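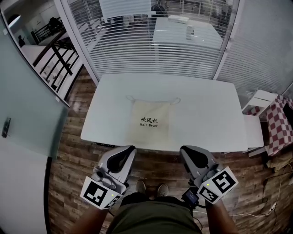
Hair dryer bag, one. Grippers, two. The upstairs room at Zoltside.

Hands On: the bagging work in pictures
Words by Trygve Torvik

Vandenberghe looks after the small things in hotel rooms: the kettle, the spare blanket, the sewing kit with the one needle, and the hair dryer in its drawstring bag. For as long as I've been with the company, the bags have been checked, smoothed and stacked by people at the Fullolthorpe depot, who are quick at it and who will tell you so. Since July a few of them have also been coming up to Zoltside to do the same job slower, holding a gripper in each hand, so that a machine may one day do it slower still.

The job in question is the bag. Ours are cream canvas with a white cord, printed in Chinese and in English so that guests can ignore them in either language. A person picks one up, flattens it, tucks in the cord and moves on to the next without having had a thought. With grippers you have thoughts. You have them about the cord mostly, which likes to lie in big loops on whichever side you aren't working. Canvas keeps its creases too, and there's a knack to pressing one out with the pad when your palm would have done it in a second.

Every go at the bag is recorded, and the recordings are what the arm at Fullolthorpe will learn from. We had 3,740 of them on the drive when I wrote this. The software threw out 1,198, usually for reasons it kept to itself. One of mine was marked "no task found", which I've had from managers but never in writing.

The patterned squares on the grippers let the system work out where each one is. New people try to keep them clean and facing politely forward. By the second morning everyone has stopped caring and the colour of the little light is all anybody looks at. Green, carry on.

As for clothing, the depot rules on long trousers don't apply upstairs. I mention it only because four people have written to ask.
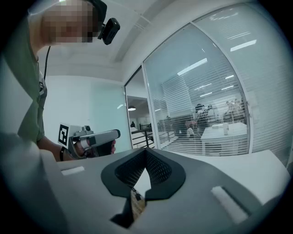 Griltari, Issue 94, page 5

Head camera on, gripper up. The black fingers in front belong to the other gripper, and the mesh on the inside of them is the part people want to touch when they visit. It feels like the sole of a cheap bath mat. It grabs canvas well and cord badly, and it will also pick up a sticky label and refuse to give it back until you've said something the microphone shouldn't hear. (There is no microphone. Elsa Hellström had to send a note round.)

Elsa has run the packing line at Fullolthorpe through two changes of owner and one flood, and she picked who came up. Her rule was that it had to be people who did the job, and that they'd be paid their line rate plus the travel. The first plan had been to use office staff. Elsa came and watched an office person fold a bag, said nothing for a while, and the plan was changed that afternoon.

She has her own view of the whole business. "They told us it would take the boring part," she said when I rang her. "I said fine, which part's that? Because the boring part is when we talk." I'd like to report that somebody had an answer ready. The new layout does put the two remaining packing benches facing each other, where the old line had everyone looking at the back of the next person's head, and that was her doing.

Nobody is losing a job before next summer, which is the wording we were given and which everyone at the depot can recite, with the pause after "job". Two of the bagging positions become what's called cell minders. A cell minder watches the arm, clears it when it jams and restocks the bags. The pay is a grade higher. The stool is also higher, and there has been more argument about the stool.

The people who've done the recording have picked up some habits. They lift cups with two fingers and a thumb. They approach door handles squarely. One packer told me she'd caught herself at home waiting for the tea towel to be detected. After a full morning the wrists know about it, so sessions are kept short now and you swap out when you want to, with no form to fill in. That was a form once. It lasted a week.

The office on the far side of the blinds carries on as usual. The blinds let both sides see a bit of each other, in stripes, and you get used to that as well. People in there have stopped looking up. In the early days they used to wander over at lunch and have opinions about cord.

What the arm makes of it all I can't tell you yet. Its first trial at Fullolthorpe is on a single bench, with hair dryer bags only. Iron covers come after that, then the laundry sacks, which are bigger and floppier and which Elsa has described as "its problem".

If you'd like a turn with the grippers, put your name on the sheet outside the upstairs room. Bring flat shoes, and take your rings off first. Depot staff get first pick of the times, and the Friday mornings have already gone.

Next issue: the new label printer, and where the old one went.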